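## 4. Marking the Circuits

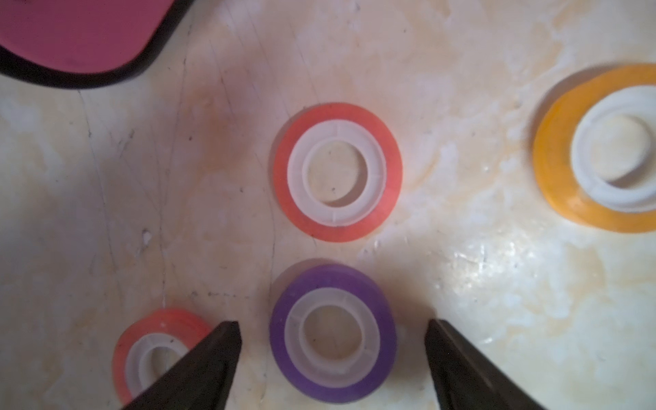 **Ifeoma Adebisi**, Technical Writer, Bikwood Controls

Applies to: Kingi 2 irrigation controller, indoor and outdoor cabinets

Mark every field wire before it is connected to the terminal strip. The controller does not detect crossed zones. A wire landed on the wrong terminal will run the wrong valve for the full programmed time.

Colored adhesive tape is acceptable for marking inside the cabinet. In valve boxes, use the printed sleeves from the accessory bag. Tape adhesive does not hold on damp cable jacket.

### 4.1 Before you start

- Complete Section 3 (mounting and grounding).
- Copy the zone list from the site plan onto the card inside the cabinet door.
- Assign one color to each group of zones. Do not use green, which is reserved for the ground conductor.

> **CAUTION:** Disconnect the transformer from line power before opening the wiring compartment. The power switch on the front panel turns off the display and the outputs only.

### 4.2 Marking and connecting

1. Pull the field cable through the lower left entry. Leave 200 mm of slack inside the cabinet.
2. Strip the outer jacket back to the strain relief. Tighten the clamp by hand.
3. Wrap tape once around each conductor, close to the jacket, and overlap the ends. Write the zone number on the overlap in permanent marker.
4. Connect the common wire to terminal C.
5. Connect the zone wires in ascending order, starting at terminal 1. Seat each wire fully before tightening the screw.
6. If a pump relay is fitted, connect it to terminals P and C. Do not connect a pump motor directly to the controller.
7. Close the compartment and restore power.

**Note:** Splices in the field cable must be made in a valve box with gel-filled connectors. Runs over 1000 feet require the heavier cable listed in Appendix B. Runs over 2000 feet are not supported.

### 4.3 Checking the connections

1. Hold **TEST** until the display shows `Z1`.
2. Confirm at the valve that zone 1 is running.
3. Press **NEXT** and repeat for each connected zone.
4. If the display shows `OPEN`, check the terminal screw first, then the splice at the valve.
5. If the display shows `SHORT`, disconnect power and remove that zone wire before testing further.

Record the result for each zone on the door card. Continue to Section 5, Setting the Clock and Start Times.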